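Cuaderno del taller, junio. Pruebas de cola para los cajones

Sigo con el asunto de los fondos de cajón que se despegan cuando el taller está húmedo. Ayer dejé preparadas las probetas y hoy por la mañana las abrí.
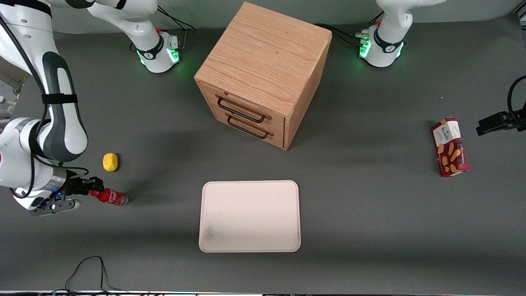

Las probetas son de haya, todas del mismo tablón, encoladas a tope y con 55 minutos de prensa. Comparé la cola Plukside, que usamos siempre, con la Lindura, que nos mandaron de muestra en un bote pequeño. El bote no trae ficha técnica, hay que pedirla.

Resultados, como los apunté:

Plukside, tres probetas. Dos rompieron por la madera y una por la junta. La de la junta tenía poca cola en una esquina, creo que fue culpa mía al extender con el pincel viejo.

Lindura, tres probetas. Todas rompieron por la junta, y la superficie quedó brillante, como si la cola no hubiera entrado en el poro. Puede ser que necesite más tiempo abierto antes de cerrar la prensa.

El higrómetro Dunne marcaba 55 a las 9:30. No me fío mucho de él, el otro día daba un valor diferente según el lado de la pared donde lo colgaba.

Lijé las caras con grano 159... no, corrijo: 150. El 159 es el número de pedido de las lijas de Ollier, los dos papeles estaban juntos en la mesa.

Pendiente: repetir la Lindura con la cara recién cepillada, sin lijar. Comprar pincel. Quien use la prensa pequeña, por favor que limpie el husillo después, tenía cola seca en la rosca y me costó bastante abrirla.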